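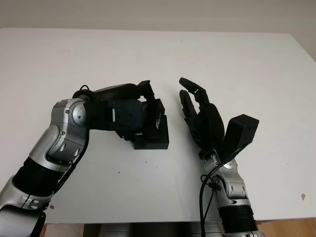
Octobre — cahier colles, essais de pelage

Reprise de la série sur l'adhésif Werska, lot 268. Éprouvettes découpées dans la même bobine que le mois dernier, dégraissées à l'isopropanol, séchage 3 h à l'étuve. Masse surfacique de la première bande : 1,606 g/dm² après enduction. Valeur un peu haute, racle à revérifier avant la prochaine enduction.

Pelage à 180°, vitesse habituelle. Rupture cohésive sur les bandes Litberg, adhésive sur les bandes Hamada. Même constat qu'en septembre, donc le primaire n'y change rien à cette épaisseur. Kazuhiro Ichikawa propose de doubler le temps de contact sous rouleau avant de conclure. D'accord, mais sur le substrat Hamada seulement, pour ne pas refaire toute la matrice.

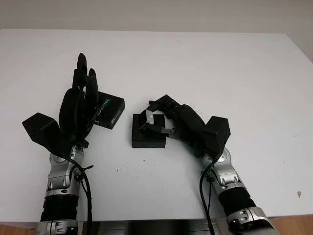 Plateau blanc, quelques petites taches foncées en surface.

Viscosité du mélange au bout de la nuit : 1 800 mPa·s, mobile inchangé. La fiche Pulitz donne une plage trop large pour trancher. Je garde notre propre courbe de référence, celle collée en fin de cahier.

Courbes effort-déplacement : dent de scie nette sur la quatrième bande, probablement une bulle piégée au laminage. Bande écartée de la moyenne, conservée dans la pochette avec son étiquette.
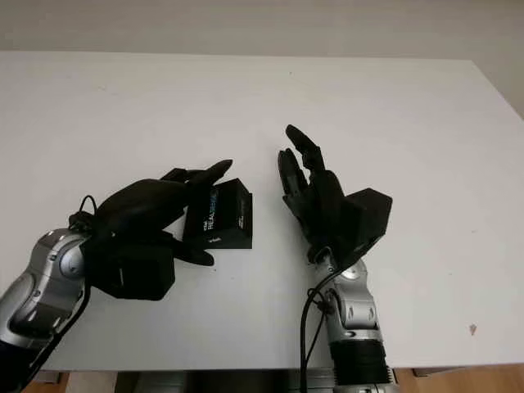
Pour la suite, passer les éprouvettes restantes en chaleur humide avant pelage, avec un témoin non vieilli par substrat. Ne pas mélanger les deux bidons de durcisseur — l'ancien a été ouvert en été et le bouchon ferme mal. Étalonnage du capteur de force à refaire avant tout.

16 h 40, étuve coupée. Fichiers bruts sur le disque commun, dossier pelage.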